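Undirero Household Set: Hallway and Trash Run
README, last touched in January

Hello, and thank you for opening this file before unzipping everything else. I know most people do it the other way around — I usually do too.

Undirero is a collection of recordings of ordinary housework in ordinary apartments. The part you have downloaded covers one chore, getting the bags out of the kitchen, through the hallway and out the front door, and it comes from the home we call Dernmont. It holds 48 sessions. Another 49 were recorded at Hwang, a smaller place with carpet, and they live in their own folder with their own README, so please don't mix the two when you report numbers.

I have a soft spot for this chore. People picture trash duty as one quick trip, but there is the tying of the bag, the squeezing past the door, the bag that splits, the trip back for the one you forgot. The notes file has a line for each of those whenever they came up, and the person writing the notes was allowed to be chatty.

Two views along the way and one with the bags:

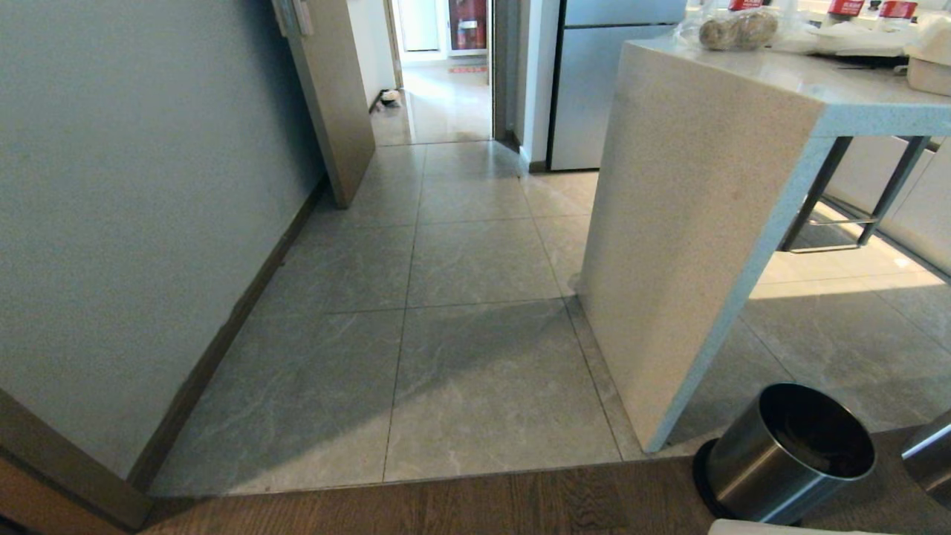
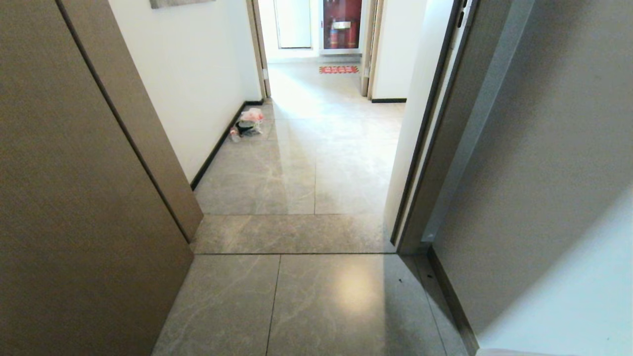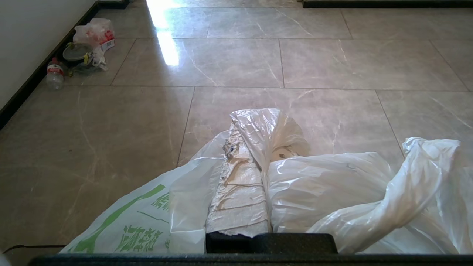 Each session folder has the video, the notes and a small text file called rooms.txt. In rooms.txt we use the same plain words throughout: kitchen, hall, doorway, landing. "Hall" means anything with tile underfoot between the kitchen and the front door. A "bag" is any plastic bag, full or empty, printed or plain, and if one bag has been stuffed inside another we write it down as a single bag. I went back and forth on that for ages and would still be glad to hear a better idea!

A few things to know. Sessions recorded on Wednesday evenings are darker than the rest. In 11 sessions the notes stop early, and those are marked "short" in the index. There are 5 with no sound at all, and I left them in.

You may use the set for study and teaching. If you publish something, please credit it as the Undirero Household Set, Stiststead release, and drop me a line, as I do like to read what people make of it.

Corrections to the notes are welcome and go to Sun-ja Jin, who keeps the index. Please give the session name and the time in the video, and quote the line as it stands now.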